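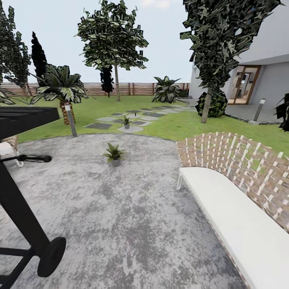
Workshop notebook – Watkins reel, first full scan

It runs! The whole Watkins reel went through the Hiltura this morning without a single stop, start to finish, and I have 3705 frames sitting on the drive. After the trouble we had with the first attempt I was ready to spend the day on splices, so I'm writing this up while I'm still in a good mood about it.

For anyone joining late: this is the 16mm color short that came in with the Mukstead cinema boxes, the one on the small daylight spool with the bent flange. At 24 frames a second it comes out to a little over two and a half minutes. It has no titles and no leader worth the name. It does have one of the nicest ferry arrivals I've ever seen on film, and I've now watched it way more times than the job requires.

Prep

Cleaned by hand, dry first, then one pass with the Kerkano fluid on the lint-free pads. The pads came away brown for the opening stretch and then nearly clean, so I think the dirt is mostly from the outer winds sitting loose in the box. I did not do a second wet pass. There's a soft patch in the emulsion near the head and I don't want to push my luck with it.

Perforation repairs: 6 in total. All of them are on the same side and all are close together, which looks to me like one bad threading a long time ago. I used the thin tape and trimmed under the magnifier. The old cement splices I left alone except for the one at frame 1081, which opened when I flexed it (gently, I promise). I scraped it and remade it with tape. We lost no picture there, the overlap was generous. Please don't recement it until we've all looked at the scan.

Shrinkage is small enough that the gate didn't complain. I measured at the head, the middle and the tail, and the tail is the worst. Numbers are on the card in the can. 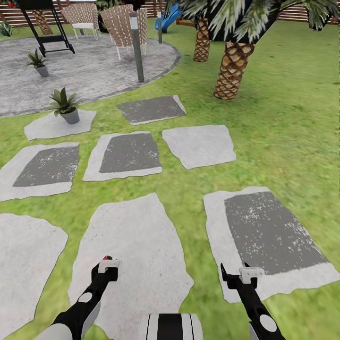

Scanner settings

Slowest transport speed, tension one notch under normal. The Hiltura likes to hunt for the perforation edge on faded stock, so I set the registration window by hand on a clean stretch instead of letting it choose. That made a huge difference. Last time the picture had a tiny bounce at every scene change and I blamed the splices. This time the bounce is gone on all but 3 of the cuts, and those look like they were in the camera original anyway, with the whole image settling for a moment after the shot begins. You can see the same thing in plenty of amateur footage when the motor comes up to speed.

Exposure: I did a test strip at the bright end (sky over the water) and another in the dark interior, then picked one setting that holds both. I'd much rather have one flat, dull-looking scan with everything in it than ride the lamp up and down and try to match it later. It looks terrible on the monitor, pink mush. Don't panic when you open it.

Write-out was single frames, numbered from the first frame with any image on it. If you're comparing with the earlier partial scan, the numbering there started in the blank leader, so the two won't line up. I've renamed that folder OLD_PARTIAL and put a note inside. 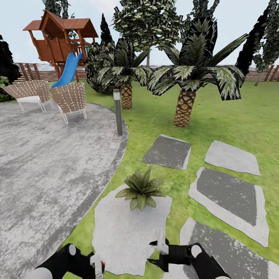 Lounge chairs on the patio, with the lawn alongside.

Color, first try

The cyan layer has gone, as expected, and the reds are doing all the work. I spent an hour pulling a rough balance from the ferry shot, where the hull ought to be close to neutral. Once the hull was right, the coats on the passengers went from brick to a really lovely dark green, and the woman with the suitcase turned out to be wearing mustard gloves! I had taken them for bare hands through the whole first viewing. This is the part of the work I'd do for free.

The interior is harder. There's nothing in the cafe shot I'd swear is white. The cups are a candidate, but they sit next to a window and pick up a lot of blue, or would if there was any blue left. For now I've carried the ferry balance across and warmed it a hair. Skin looks believable and the wall behind the counter doesn't. I'd welcome another pair of eyes before anyone decides what color that wall was.

I also tried the automatic fade correction just to see. It did a fair job on the exteriors, and then it made the cafe look like the inside of an aquarium. Saved both versions, side by side, for a laugh and for reference.

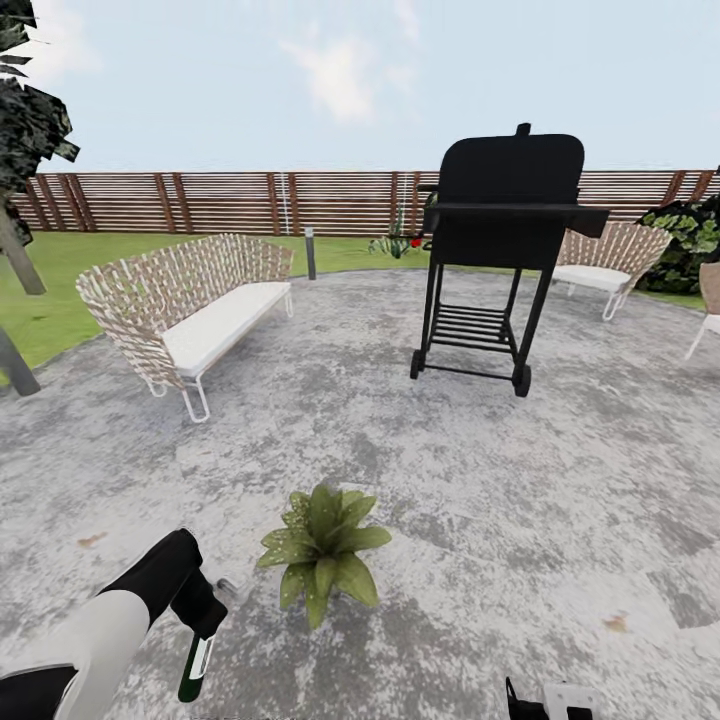
One more thing on the cafe shot: there's a fine vertical scratch, image left, that comes and goes for most of its length. It's on the base side, so a wet gate would probably hide it. We don't have a wet gate. I can paint it out for a viewing copy, but I'd like the master left as scanned, scratch and all, and I've set the folder to read-only so that none of us (me included) tidies it by accident after lunch.

What I still don't know

Whether there was ever sound. The stock is perforated on one edge only, and there's no stripe and no optical track, just clear space where one could go. The Mukstead boxes had a quarter-inch tape in with the paperwork and the label on it is no help at all. It would be great if it belonged to this reel. The deck needs a new belt before I'll risk playing it.

Whether the order is right. The ferry arrives after the cafe, and the same suitcase is in both. I think two shots were swapped at the 1081 splice, and the edge codes might settle it. They're readable on the scan if you open up the overscan area, which I left on for exactly this.

To do

Check the edge codes on either side of the splice.
Order the belt, and more thin tape, we're down to the last roll.
New core and a vented can. The old spool goes back in the box with its label, bent flange and all.
Second copy of the scan onto the shelf drive, then compare checksums.
Make a viewing copy with the ferry balance. I'd love to have it up on the big screen for the October open night, even silent, even with that wall.

The reel itself is resting tails out on the bench under the cover. Please leave it there until the tape repairs have had a night to settle.

Last updated: 2025-06-16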